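Adurar promises faster switchgear repairs, but the details are thin

June 12, 2021

Adurar, the electrical engineering contractor based in Rokville, says it will open a second switchgear workshop this fall and cut its standard repair time from 30 days to 10. The company put out the news in a two-page statement that is heavy on ambition and light on how any of it will be done.

The new shop will take over part of the old Quan transformer works, which closed in January. Adurar says it has signed a lease and plans to hire 13 technicians. It did not say how many of those jobs are new and how many are transfers from the existing shop across town.

Customers have heard this kind of thing before. Adurar made a similar pledge when it bought the Wunidex line of protection relays, and plant managers in the area still complain about waiting for parts. A bigger building does not shorten the wait for a breaker coil that has to come from overseas, and the statement has nothing to say about suppliers or spare stock.

Then there is the testing. The company has 3 high-voltage test bays today, and it plans to keep all of them where they are. Anything rebuilt at the new site would have to be trucked back for sign-off – a step that does not appear anywhere in the 10-day figure. 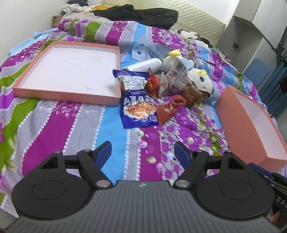
Asked whether the shorter repair time would be written into service contracts, the company said only that it was "a target we are confident in." Mines and water utilities that lose money every hour a feeder is down may want something firmer than that before they sign.

Adurar says work on the building has begun. It gave no opening date and would not discuss what the project will cost.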